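Home | Programs | Facilities | Talks and Papers | Contact

Share 30 | Comments 0

Speaker notes: Daylight, ceilings and glare in shared workrooms
Presented by Nahom Moges, Otberg Facilities Forum, March 15, 2022

Opening

Good morning, and thank you to the Otberg Forum for the invitation. My colleague Hamdia Kumsa prepared much of the material on window treatment and will take questions with me at the end. Copies of the full report may be requested at the desk.

The subject is the upper half of the room. Most of our planning guidance deals with floors, desks and storage. Ceilings, the tops of walls and the space over windows receive one paragraph in the current handbook, and that paragraph concerns paint. Our office was asked to review the matter after complaints from staff at the Skorkgate building, where people reported headaches, squinting and a habit of turning their chairs away from the light.

(Pause. Ask how many in the room manage a building constructed before the present lighting standard.)

Background to the review

The review covered workrooms at two sites, Skorkgate and the Mekonnen annex. The combined floor area was 1,582 square feet at the first survey and 1,571 square feet at the second, the difference being a closet that was reclassified in February. I mention this only for those who compare the two tables in the report and find that they do not agree.

The rooms were used for bench work, sorting and light assembly. Staff stand for much of the day and look up more often than office staff do. A person at a desk meets glare mainly on a screen. A person at a bench meets it each time the head is raised, and the eye must then adjust again to the work below. Our existing guidance was written with the desk in mind.

Contrast at the top of the room

The principal finding concerns contrast. A bright wall causes little difficulty when the surfaces next to it are also fairly bright. The same wall beside a very dark ceiling is uncomfortable, and a bare light source against that ceiling is more uncomfortable still. Several respondents described the room as too bright when the measured light on the bench was below the recommended level. Their description was fair. They were reporting the difference between surfaces, and our meters had been placed flat on the bench.

We therefore recommend that any survey include readings taken toward the ceiling line and toward the window wall, at standing eye height. The additional time is small. The form used for this purpose is in Appendix B of the report.
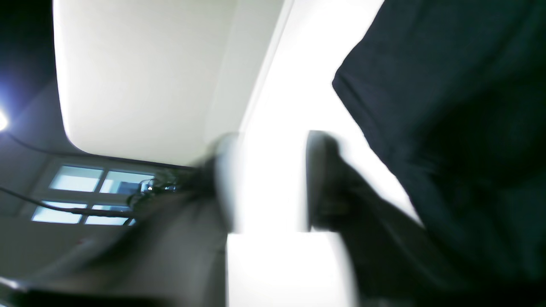 Dropped panels are a related matter. A pale panel over part of a room spreads daylight deeper into the space and softens the meeting of wall and ceiling. It also creates an edge, and the treatment of that edge deserves more care than it usually receives. A rounded corner gives a gradual change from light to gray. A square one gives a hard line of shadow, which several respondents found distracting when it fell within their view of the window.

Where a panel covers only part of the ceiling, the remaining part should not be left dark by default. This was the most common fault in the rooms reviewed. The panel had been paid for from one budget and the rest of the ceiling from another, and the second budget had been deferred. Managers should request both parts together.

(Allow a moment for notes. The budget point usually draws a question. Take it at the end.)

Windows

Ms. Kumsa's section of the report deals with windows of the divided type, with small panes and pale bars between them. These are often proposed for replacement with a single sheet of glass. We advise caution. Pale bars catch some of the incoming light and reduce the contrast between the glass and the wall. Where the surrounding wall is gray, repainting it a lighter shade may achieve most of what a new window would, at a much lower cost.

Blinds were present in many of the rooms and seldom adjusted. Staff at the Mekonnen annex told us that the cords were hard to reach from the benches. We recommend that the controls be placed where the people affected by the light can use them without asking someone to move.

Cables and fixtures

Overhead cables were outside our original terms. They are included because respondents raised them repeatedly. A thin black cable run across a pale surface or close to a window is noticed all day long. It also complicates cleaning and repainting, and painters at Skorkgate declined to work on one section until the cables had been taken down.

Cables should follow the edge of a panel or wall where possible, in a cover of matching color. Where a cable must cross an open span, it should be entered on the room plan so that the next contractor is aware of it.

As to light sources, a cool white fixture in a room finished in warm cream tones will appear harsher than its rating suggests. Fixtures at the side of a room, near eye level for anyone looking across it, should be shielded. The Clanetti shade trialed at the annex was well received, although the fastening was awkward and we have asked for a revised version before placing a further order.

Costs

The figures are on the handout. The allowance for minor works is $100 per fixture, including the shade and labor. Repainting is charged separately. Managers are asked not to combine the two on a single request, as this has delayed approval in the past.

Next steps

Sites wishing to take part in the second stage should submit a room plan and a completed Appendix B form. A reply will be sent within 30 days. Rooms in which staff work standing will be considered first.

(Invite Ms. Kumsa to join at the lectern. Questions on blinds and window bars to her, questions on budget to me.)

Previous talk | Next talk | Back to list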